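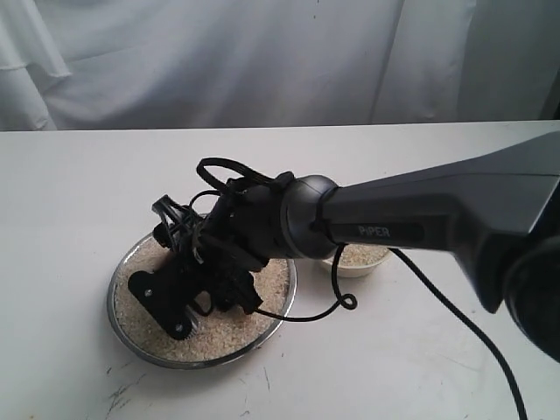

Pan of rice on the white table, curtain behind.

Clurnel rice pan review

October 13, 2019

I bought the Clurnel in May to replace an old saucepan with a thin base that burned anything left in it for more than a minute. We eat rice four or five nights a week, so it has had plenty of use since then.

It comes with a glass lid, a plastic paddle and a leaflet. The leaflet says to wash it in hot soapy water and wipe a little oil round the inside before the first use. I did both.

My usual amount is 300 g of basmati to 430 ml of water, rinsed twice first. I bring it to the boil, put the lid on, turn the gas to its lowest setting and leave it for 12 minutes, then take it off the heat and let it stand for another five. The grains come out separate and nothing sticks to the bottom. Brown rice takes longer and needs more water, and the pan boiled over the first time I tried it. The steam hole in the lid is too small. Tilting the lid slightly stops the problem but you lose some water that way.

The handle stays cool on a small ring. On the large ring it gets hot near the rivets and you will want a cloth. The knob on the lid worked loose in August and needed a turn with a screwdriver.

Before this I had tried the Kokkinos pan, borrowed from my sister. It is heavier and heats more evenly, but it costs nearly twice as much and is awkward to lift with one hand when full.

The coating has two faint marks near the rim, from a metal spoon, which was my fault. Otherwise it looks as it did when new. It is meant to be dishwasher safe but I wash it by hand.

Four stars. I would have given five with a better lid.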